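The Golow phone dock, 19 weeks in

Aug 2, 2019

I bought the Golow charging dock in February, after Esko Eskola spent an entire lunch telling me my nightstand looked like a bowl of spaghetti. He had a point. He also had a spare discount code, so I suspect he'd been rehearsing.

It cost me $50. For that you get a slab of gray metal, a cable that is already too short, and a leaflet that says "Welcome to calm" in four languages. I have owned cheaper slabs and found them equally calming.

Setup took a minute. Getting the phone to sit straight took the rest of the evening. The slot is cut for a bare phone, and mine lives in a Nurmi case the thickness of a sandwich, so every night I peel it off like a wet sock and every morning I forget to put it back on.

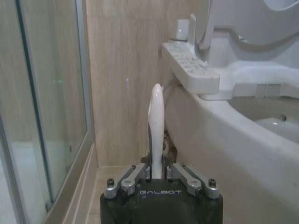
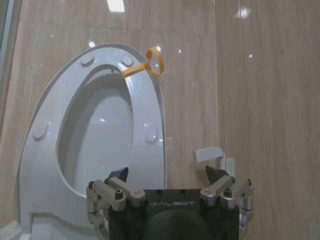 White handle first, raised toilet seat second.

Does it charge? Yes, fine, a full phone by breakfast. The base weighs enough that you can lift the phone off with one hand, which my old Zadby stand never managed in its short and wobbly life. There's a little light on the front that is meant to glow softly. It could land aircraft. I've put tape over it (two layers).

Sointu Lahtinen has the Seltidero version, with the leather pad, and paid $105 for it. Hers leans slightly to the left. She says she likes it that way.

I'm keeping mine. If anyone knows where to find a longer cable that fits that ridiculous channel in the back, the comments are open.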